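Maintenance Technician, Two-Arm Assembly Cell (full time)
Warkamo Automation, Abernathy site
Posted Thursday, December 8, 2022

Warkamo is hiring one technician to look after the two-arm cell at our Abernathy site. The position reports to Emil Schwaiger, cell maintenance. Start date is in April, earlier if you are free.

The cell runs peg and socket work on a fixed table. You will own its mechanical condition, the cabling, the hand calibration and the part layout. Programming of the tasks is done by a separate group and is not part of this job.
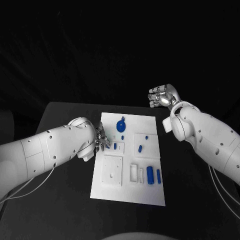
Calibration takes up most of the morning. Each hand is homed, checked against the reference pose and then run low over the fixtures at reduced speed. Fingertip height over the small slotted plate is the critical check, and the left hand is shown at it with its fingertips directly over the small blue piece at the plate's end. An error there usually traces back to finger joint play or to a shifted board, and you will be expected to tell which before changing any offsets.

Duties

Inspect shell screws and wrist housings on both arms every 15 shifts. Replace finger joints on the silver hands as they wear - the service limit is 700 hours per hand. Route and secure the arm cables so that they stay clear of the work surface. Re-seat the layout after each changeover and record the position of every fixture.
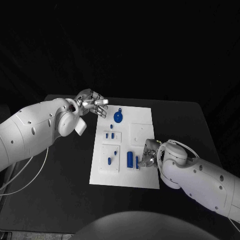
Both hands low over the layout, left near the round blue part, right beside the thin blue block.

Fault work is logged in Groltlow, our ticket system. The current log holds 357 entries for this cell, most of them cable or calibration faults. You will close tickets yourself and hand over open ones in writing at the end of the shift.

Requirements

Two years of hands-on work with robot arms or comparable servo equipment. Able to read wiring diagrams and crimp small connectors. Comfortable with a torque driver and feeler gauges. Some 1000 cycles are run between full checks, so accurate records matter more to us than speed. 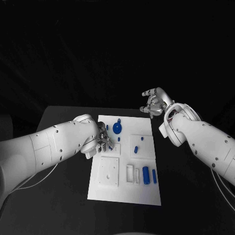

Left hand at the small slotted plate, right hand raised clear of the board.

Terms

Day shift, no weekends. Paid training on the hands during the first month, part of it at our Rurnivport shop. Tools supplied.

To apply, send a resume and a short account of one fault you traced and repaired to Mojtaba Taheri, Hiring, Warkamo Automation. State your earliest start date. Interviews include a bench test on a spare wrist joint.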